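I am against the big clear-out. Every December the magazines tell us to block off a weekend, buy bins and finish the whole house, and every December I believe them -- and by Sunday night I've got a hallway full of bags and no clean socks.

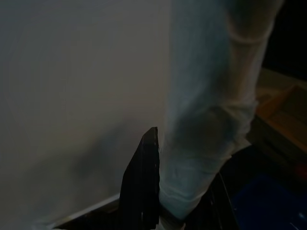
My rule now is one heap, one box, 10 minutes. Cloth goes with cloth, cords go with cords, and anything I can't name goes in the box until I can (some of it has been in there since we left Galesley, I admit it!). It's slow, sure. But I've gotten rid of over 200 things this year without once crying on the stairs.

And please, stop buying organizers first! A plain cardboard box with the flaps open is as good as anything in the Kedent catalog, and when you're done with it you can fill it up and give it away.

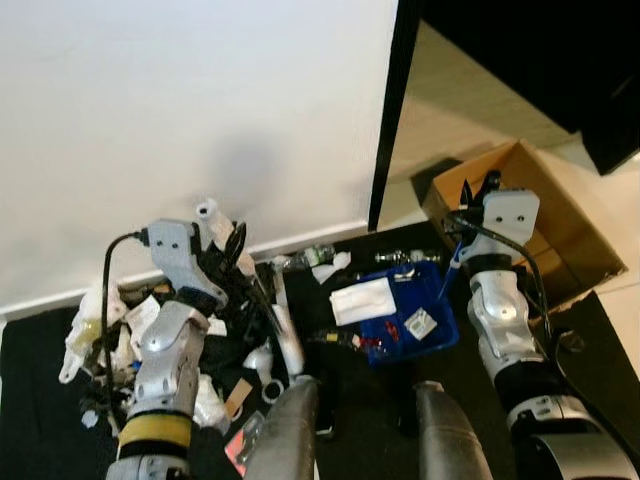
Marlene in Gamville disagrees, and wrote to tell me so: small heaps only move from room to room, she says, and she'd still take one awful weekend over a year of little ones. She also wants it known that cords should be thrown out on sight. I'm keeping mine.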